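Zaltitz Restorations: Frequently Asked Questions

Do you take on whole collections?
Yes, up to 101 pieces per consignment. Larger lots are split and booked as separate jobs. Send an itemized list before shipping anything.

Which finishes do you work on?
Shellac, oil varnish, japanning and nitrocellulose lacquer. Two-part polyurethane is declined. If the finish is unknown, a solvent spot test is done on a concealed area and the result is recorded on the job sheet.

Will cleaning remove the original patina?
Not under the standard schedule. Surface grime is lifted with a pH 7 solution and the colour beneath is left alone.
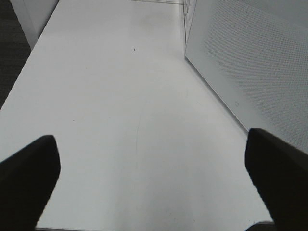
Thierry Joly writes that his Osman clock case came back a shade lighter than he expected, and asks whether grime counts as patina. It does not. Nicotine and soot deposits are classed as grime and are removed unless the job sheet says otherwise.

Can you match missing hardware?
Usually. The Graltora pattern drawers hold nearly 3,000 hinges, escutcheons and pulls. Castings are made in grey iron or brass when no match exists. Allow an extra month for castings.

What does an assessment cost?
$103, credited toward the work if the estimate is accepted.

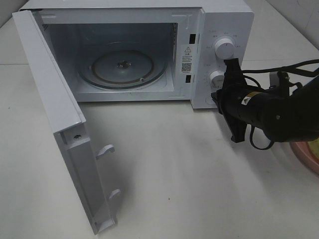
Estimates remain valid until the end of the following month. Changes to scope after that are quoted again at the current shop rate.

How should I pack a piece for shipping?
Remove loose parts, bag and label them, and double-box. Fonis crates are accepted and returned. Do not tape directly to a finished surface.

Who do I contact about a job in progress?
Juwita Govindasamy, before 4 p.m. Quote the job number.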